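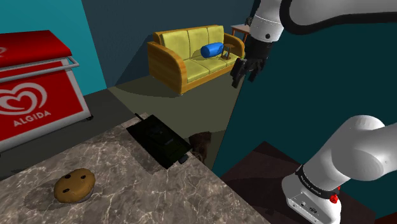
Mussa Home Repair Club: Kitchens and Counters Help Desk

Is a "lifetime" marble sealer worth paying for?
Posted Nov 25, 2024 by slabdoubter

We had polished marble put in last June. It's gray-brown with pale veins, and we like it a lot. The shop that installed it, Workaline, is now pushing a treatment called Ovlow that is supposed to protect the stone for life. They want $500 for it. The flyer says one visit, no resealing, "complete acid resistance," and it points to 1,937 happy customers. I have no idea who tallied them.

I asked what happens if I leave half a lemon on the counter overnight and the man said I'd be fine as long as I wiped it up promptly. Well, then what am I buying? I could wipe it up promptly for free.

The other option is a bottle of Tosska from the hardware store, which you wipe on yourself. Has anyone used either one for longer than a few months? I'm not looking for what the website says, I've read the website.

gray_grout

Don't pay the $500 until you've read the warranty. A neighbor of mine got the same pitch from a different outfit and the paperwork covered "staining from common household liquids when removed immediately." It left out etching, heat, scratches and anything near the sink. You also had to use their cleaner and keep the receipts.

Stains and etches are two separate problems, and salesmen love to blur them. A stain is something soaking into the stone, like oil or coffee. A penetrating sealer slows that down. An etch is acid eating the surface, and it leaves a dull spot. Ordinary penetrating sealer does next to nothing about that, whatever it costs. If they claim theirs does, ask whether it's a coating sitting on top. Coatings can scratch and peel, and you may need a pro to strip them.

Try the water test first. Put a few drops on a spot you use all the time, leave it for 15 minutes or so, and wipe. If the stone has gone darker, it's drinking and could use sealer. If it hasn't, save your money. Some polished marble barely takes any.

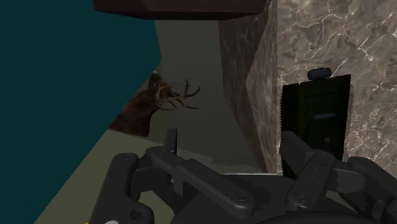
The finish matters more than the brand of sealer, and I'd have gone honed if I had it to do over. A polished top reflects the window straight at you, so every dull ring from a wet glass of juice stands out from across the room. Compare the dark gray plates in the picture just before this paragraph: they're matte, and there's no shine for a dull mark to interrupt. Honed stone still etches, don't let anyone tell you different. You just see it less.

twocoats

I've used Tosska for years and it's ok. Wipe on, wait, wipe off ALL of it or it goes hazy. I do 2 thin coats. Can't say if it's better than the no-name stuff, I never tried them side by side, and I doubt the people reviewing it did either.

Whatever you pick, test it somewhere you don't care about. And put something under things that get dragged around. Mine has scratches from one stoneware crock and no sealer was ever going to stop that.
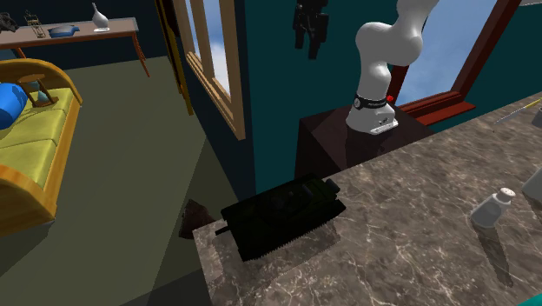 Polished gray-brown marble with a toy tank near the end of the counter.

slabdoubter

Thanks, both. Did the water test by the stove and it didn't darken. I called Workaline back and asked for the warranty in writing before any money changes hands. They said they'd "have to look into that." For a counter that cost us $2,000 I'd have thought they'd have it in a drawer somewhere. Holding off for now, and the lemons are staying on the cutting board.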